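Search this site Enter keywords Go

How to budget for a two-arm assembly bench

Shared 47 times | 8 comments

Most first budgets for a two-arm bench come in low, and the robot is usually the line that was right. What gets missed is everything attached to it or standing next to it: hands, cables, boards, parts, lighting, a table that can take the load, and the hours of the person who has to make it all run. These steps follow the order we used at Tramero when we planned our second bench, with the mistakes from the first one left in.

Step 1. Write down the task before you ask for a quote

Put the task on one page. List the parts the hands will pick up, the smallest one first. Say where each part starts and where it ends. Say how often a person may step in. Our page for the second bench covered small pegs, cylinders of two thicknesses and a round gear-shaped piece, all handled on one board within reach of both arms.

Send that same page to every supplier. When Lamduan Chaiyaporn collected our first quotes she had three suppliers pricing three different jobs, and the totals could not be compared.

Step 2. Decide whether you need fingers

A multi-fingered hand costs more to buy and more to keep than a two-jaw gripper. If every part on your page has flat sides and comes in one size, price the gripper first. If the parts are small and of mixed shape, and the hand has to pinch a peg one minute and turn a disc the next, ask for prices on both and keep them on separate lines.

Ask these questions about any hand:

- Can one finger be replaced, or does the whole hand go back?
- How long does a repair take, door to door?
- Is the wrist mount standard, or will you need an adapter plate?
- Are left and right hands the same price and in stock together?

The last question cost us a delay. The right hand arrived in August and the left one did not, and a two-arm bench with one hand is a one-arm bench.

Step 3. Price the work board and the loose parts

The board is cheap beside the arms, so people leave it out. Put it in, and put in a spare. We use a white board with raised plates, holes and outlined recesses, and blue parts that show up well against it. The contrast helps the cameras and it helps whoever is looking for a dropped peg. 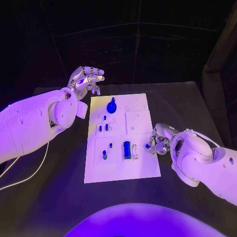

Order small parts by the bag. Pegs get lost and ends wear. We bought 130 loose parts at the start and should have bought more, as the second order carried the same shipping charge as the first. If you make parts in house, charge the hours to the bench so the real cost shows up.

Measure the board against the reach of both arms before you order it. Each hand should get to every position it needs without the arms crossing. Cut a piece of cardboard to size, tape it to the table and ask the supplier to check the dimensions against the reach drawing.

Step 4. Plan the table, the backdrop and the light

Buy a heavier table than you think you need. Any wobble in the table shows up at the fingertips. A dark matte top is a good choice if your boards are white.

Next, decide what the cameras will see behind the work. A plain black curtain on a frame is one of the best-value items on our list. It keeps people walking past out of the view and blocks daylight that changes through the day. Leave enough slack in the budget for curtains on the sides too.

Lighting needs its own line. Look at the bench at 8 in the morning and again late in the afternoon before you choose lamps. Colored light from nearby equipment can tint a white board, so test with everything switched on. Zaid Saab set up our lamps with half the equipment off and had to do it again.

Step 5. Count cables as equipment

Every arm brings cables, and they need slack to move and somewhere to go. Budget for longer leads, clips, strain relief and at least one spare of each type. Our cable and mounting line for the second bench came to $1,345, almost double what we had written down. Most of the difference was spare leads.

Ask the supplier which cables are standard and which are made to order. Keep a spare of every made-to-order cable on the shelf from the first day.

Step 6. Book the people

Put hours next to names. Ours looked like this:

Jailson Andrade – mounting, wiring, safety checks
Khalil Qudah – software setup and calibration
Lamduan Chaiyaporn – quotes, orders, delivery dates

Calibration is the line to be generous with. It has to be repeated after a hand is swapped, after the table is moved and after a camera gets bumped. We now allow 47 hours for setup and keep a separate reserve for repeat work in the first year.

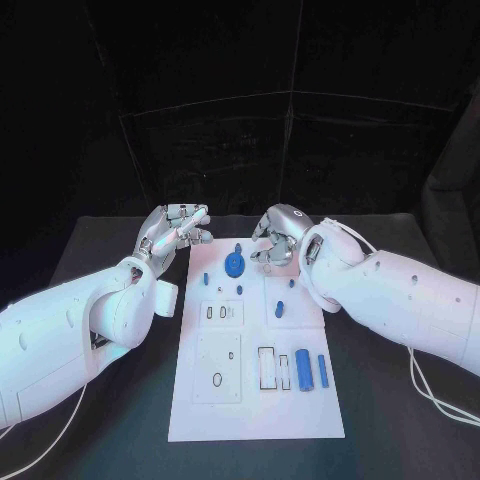

Should you lease the arms for the first year?

Leasing makes sense if the task may change or if you have no one on staff who has run a two-arm bench before. Read the contract for who pays for worn fingers and damaged cables. If those fall to you, add them to the monthly figure before you compare it with the purchase price.

Step 7. Compare the quotes on one sheet

Make one row for each item and one column for each supplier. Leave a cell blank when a supplier has not priced something, then go back and ask. We compared Tinelar and Pulismont this way. Tinelar looked cheaper until the blank cells were filled in – hands, adapters and training had all been left off. The two totals ended up close, and we chose on repair time.

Add these rows if they are missing:

- Freight and unpacking
- Wrist adapters
- Training for two people
- Software renewals in years two and three
- Spare hand or loan hand during repair

Step 8. Hold back a reserve and set a stop point

Keep a reserve outside the main total and decide who can release it. Ayman Tannous signs for ours, in writing, with the reason noted.

Set a stop point as well. Pick one task from your page and a date by which the bench should manage it without help. If it can't, stop buying add-ons and find out why before spending more. The quote sheet from step 7 should stay with the purchase file, with the delivery dates filled in as items arrive.

8 comments Share this page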